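Letting go on purpose

Most of the literature on robot assembly deals with picking things up. Far less has been written about putting them down, and that gap is where Saoirse Conneely and Kha Cao have spent the past two years. Their method, which the group calls Zoltar, tries to predict what a part will do in the moments after the fingers open, and to choose the release accordingly.

The starting point was a set of failures from an earlier project. Parts had been grasped correctly, carried correctly and brought to the right place, and had then shifted on release by enough to spoil the next step. The errors were small and did not average out. A part released slightly high tended to tip in the same direction every time, and a part released while still pressed against its neighbour tended to spring back.

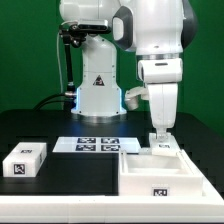
Position error in a task like this comes from several sources, and the first job was to separate them. Conneely's answer was to give every object its own reference. The box, the open bin and the small block at the fingertips all carry square black-and-white markers, and the flat tray in the middle of the table carries four, set two by two. With the tray treated as the origin, a fault in camera calibration shows up as a shift common to all the objects, whereas a fault at release affects one object alone. The two can then be fitted as separate terms.

The second job was to decide what the model should be allowed to see. Images from the fixed camera are good for the layout of the table but poor at the point of contact, where the gripper itself tends to hide the part. Wrist images have the opposite problem. Zoltar takes both, passes each through its own encoder and joins them late, after each stream has produced an estimate of the object's pose with an uncertainty attached. Where the two estimates disagree, the one with the smaller uncertainty carries more weight.

Kristof Michiels, who wrote the fusion stage, describes the choice as conservative. "Joining the streams early gave better numbers on the training layouts," he says. "It gave worse numbers as soon as we moved the bin. We wanted the version that degraded slowly."
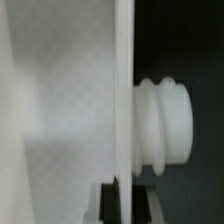 The release itself is described by a short list of values: the height of the fingers, the downward force at the moment of opening, the opening speed and the direction of retreat. An ordinary controller fixes these in advance. Zoltar samples a number of candidate releases, predicts the final pose of the part for each, and picks the one with the narrowest spread. It does not pick the one with the best expected result. The distinction matters because a consistent offset can be corrected by aiming elsewhere, while scatter cannot be corrected at all.

Training used 565 recorded placements. A further 180 were held back for testing, with the fixtures moved to positions that did not occur in the training set. On the held-back placements the spread in final position fell to 80 per cent of the figure for the fixed controller. The mean error hardly changed before correction, which the authors had expected.

The gain was not even across objects. Blocks placed on a flat surface improved most. Parts lowered into a container improved least, and in some positions close to the wall the fixed controller did better. Đức Khổng, who ran the tests, puts this down to the force term. When a part touches the wall on the way down, the force reading rises early and the model takes this as contact with the floor. It then opens the fingers too high. 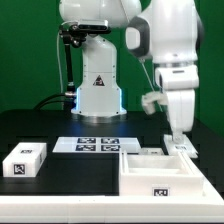 A correction is being tested that uses the direction of the force as well as its size. Side loads from a wall differ in direction from upward loads through the base, and in simulation the change removes most of the false contacts. Results on hardware are not yet complete, and Khổng is unwilling to quote a figure until the same 180 placements have been repeated.

There is also the question of cost. Sampling candidate releases takes time, and the arm must wait at the target while this is done. Sang Lưu has written a reduced version that scores only 2 candidates, the nominal release and one alternative, and keeps most of the benefit on flat surfaces. For containers the reduced version is no better than the fixed controller.

The dependence on markers is the objection raised most often by outside readers. Parts on a production line do not carry them. The group's reply is that the markers are needed to measure the outcome and need not be present when the trained model is used, but this has been checked only on the block, with its marker covered. A wider check on unmarked parts is planned for August.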